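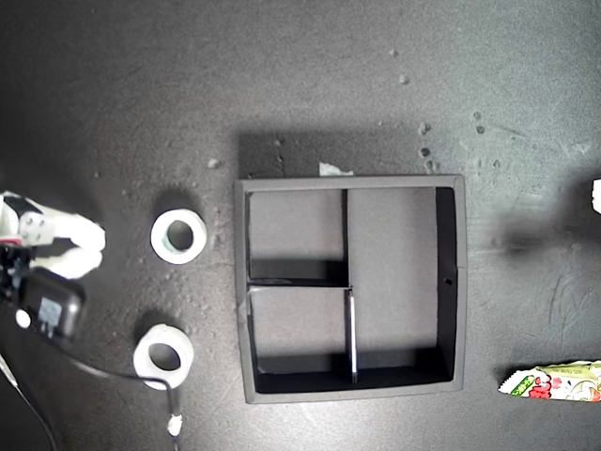 Figure 3-1. Tray with two rolls of white tape lying flat to its left.

3. Setting up the tray and stocking it with tape

This section covers the square three-compartment tray in the Vidby bench set. It replaces the leaflet Kaltgate packs with it, which promises a tidy bench "in moments" and then says very little about where anything goes. The tray is a decent tray. It won't tidy anything by itself.

3.1 Before you start

You need the tray, your tape, a dry cloth and a soft brush. The leaflet also lists a non-slip mat, sold separately. Vira Didenko used one on her bench from March onward and saw no difference. Try the tray without it first.

Clear a patch of bench bigger than the tray. You want room on the left for rolls waiting to go in and room on the right for whatever is too long or too wide to fit.

3.2 Placing the tray

1. Brush the bench down, then wipe it.
2. Set the tray with the tall compartment on your right and the two small ones on your left. The wall with the small hole in it is then on the right as well.
3. Press on each corner in turn. If one rocks, lift the tray and brush underneath.
4. Pull cables toward you or off to one side. A cable lying across a roll of tape will drag it sooner or later.

Note: The leaflet calls the hole in the right wall a "cable feature." We have not found a cable worth threading through it. Leave it alone.

3.3 Stocking the compartments

1. Run a thumb around the cut end of each roll and fold back a short tab.
2. Put the first roll in the lower-left compartment, with its opening facing up so you can hook it out with a finger.
3. Try the second roll in the upper-left compartment. If it has to be pushed, it doesn't fit. Keep it on the bench.
4. Use the right compartment for long things, or leave it free.

Kaltgate says the small compartments take "all common rolls." Common to whom? Measure yours. A fat new roll may sit too tight to lift out, and a tight roll in a low-walled tray brings the whole tray up with it.

Caution: Watch the edge of the thin strip beside the lower-left compartment. Run the cloth along it, never a bare fingertip.

3.4 Covering a tip or a handle with tape

The leaflet recommends the tape for "instant soft grip." It can help. It can also leave you with a crumpled sleeve that catches on everything, so wrap slowly and judge the result before you trust it.

1. Wipe the part and let it dry.

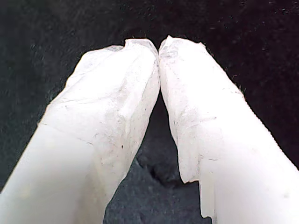
2. Start at the end and work back, laying each turn partly over the last. Keep a light, even pull on the tape. Too little and it wrinkles, too much and the thin stuff tears.
3. Smooth each turn with your thumb before starting the next. Once three turns have gone down over a crease, the crease is staying.
4. Cut the tape with scissors. Tearing leaves a ragged edge.
5. Look at the cover from the side, then tug lightly on the last layer. If it slides or hangs, strip it and start again. A second layer over a bad first one makes a thicker bad one.
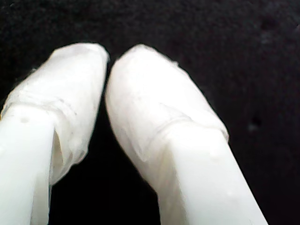

Figure 3-2. Soft white covering at the tips, with a looser fold hanging over the smooth section on the left.

Note: Replace a cover when it is gray, torn or lifting. The leaflet gives a figure of 300 uses and does not say uses of what. Ours get looked at after every 10 jobs, and few go past 20.

3.5 Checking the finished bench

1. Confirm that the roll you use most is in the tray.
2. Lift it out and put it back, one-handed. The tray should stay where it is.
3. Move anything lying over the walls. Boxes and packages parked across a compartment are the usual cause of "missing" tape.
4. Throw away scraps from behind the tray.
5. Brush off crumbs, the corners of the bench included. 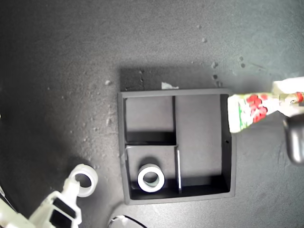 Figure 3-3. One white ring upright in the lower-left compartment, a second still outside the tray.

Caution: Do not stack rolls above the height of the walls. Trernstead shows them piled high in its catalog — try reaching past a pile like that for a pair of scissors.

Spare trays are ordered under Bench Parts, page 16. Corrections to this section go to Marta Lytvynenko.

Section revised 2023-11-02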